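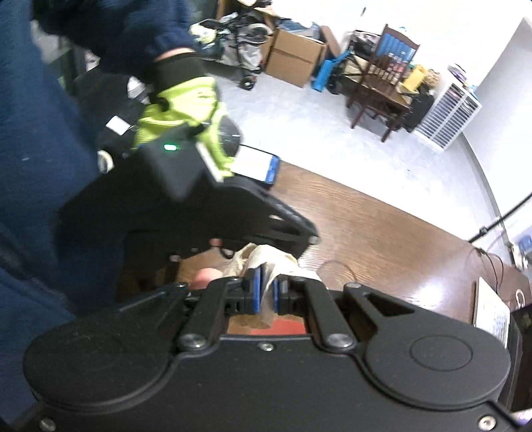
Cloth handling with two hand-held grippers at the Iltberg site.

Progress to 26 May 2023

We now have a working draft of the good-practice rules, and it reads so much better than the one you saw in the winter! Dace Kivi and Gunārs Mägi cut it to 11 rules, all in plain words. Gloves, cable routing and screw checks each get their own page, and the rule on stopping a session comes first.

So far 926 recordings have been made under the draft, out of 1207 planned. Piret Mockus reviewed them and sent back two rules for rewording (how to pass a cloth from one gripper to the other, and when to clear the table). Both rewrites are with Agnese Kuusk now.

Still open: the glove sizes on order from Sesalari, and your comments on rule 4. We'd love to have those before the August trial.

Jovita Ponce, Gestico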